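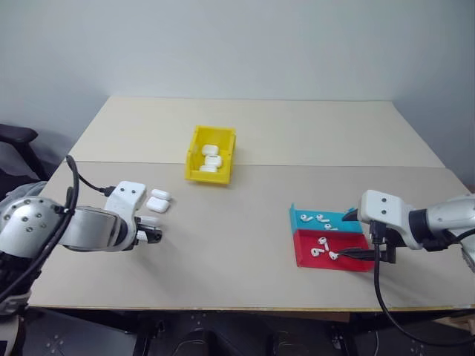

Sorting bench inspection — small electronics, earbud charging cases
Site: Multura, returns room
Bench: Kurkidix 2
Completed by: Vaida Lepik
Date: 4/1/18

Mark each line OK, ACTION or N/A. Comments go under the line they refer to. Do not leave a comment on an OK line unless the condition has changed from the previous sheet.

1. Work surface

1.1 Boards level, no rocking under hand pressure — OK

1.2 Seam between front and rear boards flush — OK
Checked with a straightedge at each end and at mid-span. There is a slight lip at the right end, less than a fingernail catches on. A bin placed across the seam sits without tipping. Recheck in July.

1.3 Front edge free of splinters and lifted strip — OK

1.4 Surface clean, no adhesive residue — ACTION
Label residue near the left end, from old Tanner stock labels. Remove with a plastic scraper and a damp cloth. No solvent on the boards. The last solvent used left a dull patch that was mistaken for a spill on two later sheets.

2. Bins and trays

2.1 Yellow bin: no cracks in walls or front lip — OK
Lip flexed by hand along its full width. No whitening of the plastic.

2.2 Yellow bin: within comfortable reach of the front edge — OK

2.3 Yellow bin: contents all of one type — OK
Earbud charging cases only.

2.4 Coloured trays: flat on the board, no overlap — ACTION
Red tray is riding on the front edge of the cyan tray. A small case can lodge where the two meet and be counted to the wrong tray. Separate them by a hand's width and mark the positions with tape.

2.5 Bins and trays labelled on the side facing the operator — ACTION
Kastberg label holders have been ordered. Until they arrive, use the printed card on the wall rack by the door.

3. Charging cases

3.1 Lids closed before the case goes into the bin — OK
Spot check at the start of shift. An open lid catches on the case above it and puts strain on the hinge when the top one is lifted out.

3.2 No swelling, cracking or heat — OK
Each case handled and turned over. Any case that is warm to the touch while not on charge goes straight to the metal quarantine box and is logged. Do not open it to check the buds.

3.3 Cases not stacked above the bin lip — OK

3.4 Loose cases on the board accounted for — ACTION
Cases left on the front board are to be binned or trayed before the operator leaves the bench. White cases on a pale board are easy to miss, particularly toward the end of a shift, and one went off the edge last month. 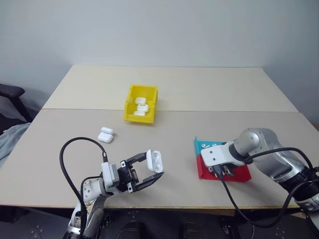 Item 3.4 — three cases in the yellow bin, two on the front board.

3.5 Charging ports free of lint and debris — N/A
Ports are cleaned at the next station.

4. Surrounding area

4.1 Wall behind the bench clear, nothing hung or leaning — OK

4.2 Light even across the whole surface — OK
No glare at the operator's eye height. The lower tube was replaced after the previous sheet and the colour now matches the others.

4.3 Aisle width at least 90 cm — OK
Measured at the narrowest point with the office chair pulled out. Almost 5 cm to spare.

4.4 Chair: castors, gas lift and armrests sound — OK
Armrests are tight. If the chair is parked at the left end, turn it so the armrest does not rub on the board.

4.5 Cables secured and out of the walking line — OK
Tugged lightly at each tie point. Replace any tie that has gone brittle.

5. Batteries and fire

5.1 Quarantine box within reach of the aisle, lid closes fully — OK

5.2 Extinguisher tag current, pin and seal in place — OK

5.3 Number of cases in the room below the 1000 limit — OK
The figure is taken from the stock sheet. The limit applies to the whole room and includes sealed cartons on the back shelving.

5.4 Evacuation card legible from the bench — ACTION
The card is sun-faded and the assembly point can't be read. Print a new one and move it to the inner side of the door.

Actions carried forward

1.4 Residue — before next shift
2.4 Tray overlap — immediately, tape to follow
2.5 Labels — on delivery
3.4 Loose cases — immediately, and raise at the shift meeting
5.4 Evacuation card — before next shift

Items carried from the previous sheet and now closed: 4.2 lighting, 4.4 armrest bolt.

Signed: V. Lepik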